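Category: Press releases > Consumer > Kitchens and home

Drillcombe households told to read the small print on "lifetime" worktops

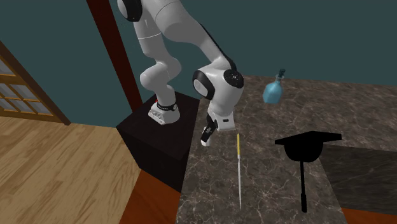

A worktop sold with a lifetime guarantee may be covered for far less than the buyer expects, according to Korelley, the Drillcombe advice group, which has read the terms so that shoppers don't have to take the brochure's word for it.

Korelley looked at 30 guarantees offered by kitchen showrooms. "Lifetime" was often the life of the product, as judged by the seller. Stains, chips and heat marks were commonly left out, and one document ran to 122 clauses.

"I have yet to meet a stain that counts as a fault," said Mirela Peixoto, who led the work. "If the cover is as good as they say, put it on one page."

Korelley is also doubtful about paid sealing plans. The dearest costs £200 a year and promises "enhanced protection", a phrase its terms never define.

Soledad Calloway, a Drillcombe fitter, said customers should ask for the exclusions before paying a deposit.

The group's free guide will be available from September.

Contact: Korelley press desk, Drillcombe | © Korelley. All rights reserved. | Back to top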